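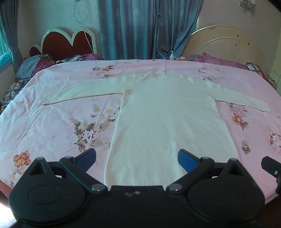
Robots in Class, Handout 6: Folding
Course notes, Andri Mayrhofer
Revised 2021-12-03

Read before the lab. The reading for this unit is short, and last April it still went mostly unread, so I will be asking people to explain it to me.

1. Why clothes
A box has corners and stays where you put it. A sweater has two sleeves and an opinion. Its shape depends on how it was last dropped, and your program has to cope with all of them. We begin with the kind case: one long-sleeved garment, face up, spread flat, sleeves out. Crumpled starts are in Handout 7, and you may look forward to that in your own way.

2. Your demonstrations
Each team records 64 folds by hand with the gripper. Teams are Hinex, Raditz, Ghoneim and Plorier. You chose the names, and they are going on the certificates.

The order is fixed:
Left sleeve across the body.
Right sleeve across the body.
Hem up to the neckline.
Open the fingers, back away, stop recording.

"Left" means left as you stand at the hem. Last year Raditz had 2 definitions of left in one data set, and the model learned both of them.

Pinch at the cuff, where ribbing gives the pads something to hold. Take one layer. If you come up with the sheet as well, let go and start that fold again - do not tug it loose and carry on, or you will be teaching tugging.

Patterned bedding is fine. Use it. A model trained only on a bare tabletop tends to fall apart when it meets a flower.

3. Time
A fold may take up to 120 seconds. Most of you will need far less by the second evening. Speed earns no marks.

4. Marking
Data set, 20 points. Write-up, 20 points. In the write-up I want failures, with your best guess at the cause. "The robot was confused" is not a cause. It scored zero last year, three times, in three different fonts.

Bring a spare sweater to the lab, preferably one you don't love.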